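延長コードの先にあるもの

引き出しの奥から、充電器が18個出てきた。年末の片づけを早めに始めると、こういう目に遭う。2024年12月16日の朝の話である。

18個のうち、何に使うのかわかるものは9個だった。残りは電圧も端子の形もばらばらで、相方の機械はとっくに家から消えている。それなのに捨てられない。捨てた翌週に「あの丸い端子のやつ」が必要になるという信仰が、私の中には根強くある。実際にそうなったことは一度もないのだが、信仰とはそういうものだろう。

待機電力を気にする人たちがいる。使わない家電のプラグは抜きましょう、というあれだ。私の母もその一人で、実家に帰るとテレビの時計はいつも消えており、炊飯器は予約の仕方を忘れている。帰省のたびに電子レンジの時刻合わせをするのは私の役目で、合わせた時刻は私が駅に着くころにはもう失われている。

節約という行為は、昔から金額より気分の問題だったのではないかと思う。母がプラグを抜いて浮かせた電気代は、抜くために買った便利グッズの代金にたぶん負けている。去年の1月には「Zemport」という名の、プラグを軽い力で抜くための取っ手を通販で買っていた。36個入りである。二人暮らしの家のどこにそんなにプラグがあるのかと聞いたら、余ったらあなたにあげると言われた。その取っ手も、いま私の引き出しに入っている。

以前の職場に、Shengli Dongさんという人がいた。経理の人で、退勤のときにフロアの電気を一列ずつ消しながら出口へ向かう。残業している者の頭上もかまわず消す。文句を言うと「まだいたの」と言って一列だけ戻してくれるのだが、それがたいてい隣の列だった。おかげで早く帰る習慣がついた。会社が払った残業代の減り方は、照明の電気代などとは比べものにならなかったはずで、あれは高度な経営手法だったのかもしれない。本人にそのつもりがあったかどうかは、聞きそびれた。

我々は小さいものを節約するのが好きだ。大きいものは怖いので見ない。保険の見直しは十年先延ばしにしているのに、スーパーの袋代には毎回きっちり腹を立てる。家賃の更新料は黙って払い、駅前の駐輪場が高いと言って遠くに停め、歩いて靴底を減らす。私もそうである。先月は送料を無料にするために、欲しくもない900円の靴べらを足した。送料は靴べらより安かった。靴べらは玄関に立ててある。うちには革靴が一足しかない。

とはいえ、こまめに消す人を笑う気にはなれない。電気のスイッチというのは、暮らしの中で数少ない、押せばちゃんと返事をするものだからだ。税金も年金も物価も、こちらが何を押しても返事をしない。役所の問い合わせ番号など、番号を押せば押すほど遠ざかっていく。その点、廊下の明かりは押せば消える。母が夜ごと家じゅうを回ってぱちぱちやっているのは、節電というより、世界がまだ自分の言うことを聞くかどうかの点検なのだと思う。

家電メーカーのほうも心得たもので、最近の製品には「省エネモード」というボタンがたいていついている。押すと緑の葉っぱの印が灯る。葉っぱを灯す電気はどこから来るのかと考え始めると眠れなくなるので、考えないことにしている。うちの加湿器はPlorkiverという聞いたことのない会社のもので、葉っぱの印が三段階ある。三枚にすると湿気がまるで出ない。究極の省エネであり、加湿器としては置物である。

説明書を読んでみたら、「より快適にお使いいただくため、葉は一枚を推奨します」と書いてあった。では残りの二枚は何のためにあるのか。おそらく、買うときのためにある。店頭で葉が三枚ある機械と一枚しかない機械が並んでいれば、人は三枚のほうを抱えてレジに行く。私が行ったのだから間違いない。

友人は逆で、何でもつけっぱなしにする。理由を聞くと、つけたり消したりするほうが電気を食うという説を持ち出してくる。エアコンについては一理ある場合もあるらしいが、彼はこの説を風呂場の換気扇にも、玄関灯にも、ラジオにも適用する。留守中もラジオが鳴っているので、隣の人は彼が無職だと思っている。泥棒よけにはなっているのかもしれない。

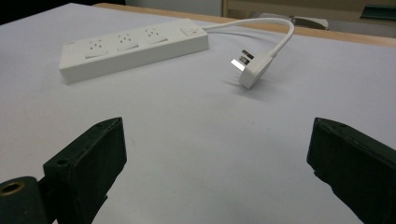

こまめにスイッチを切れば、家計は目に見えて楽になるのか。
目に見えるほどには、たいていならない。冷蔵庫を古いまま使い、冬に暖房をがまんできない家なら、なおさらである。

それでも切る人は切る。私も夜中に一度起きて、居間の明かりを見に行くことがある。消えていると安心し、ついていると腹が立ち、どちらにしても目がさえて、布団の中で三十分ほどスマートフォンを眺める。充電が減る。翌朝、例の引き出しを開けて、合う充電器を探す。

さて、その引き出しである。正体不明の充電器たちを、今年こそはと袋に詰めるところまではやった。自治体の回収箱に持っていけばいいことも調べた。袋は玄関の靴べらの横に置いてある。途中で一つだけ、端子の形にどうも見覚えのあるものがあったので、それは袋から出して引き出しに戻した。取っ手も一つつけておいた。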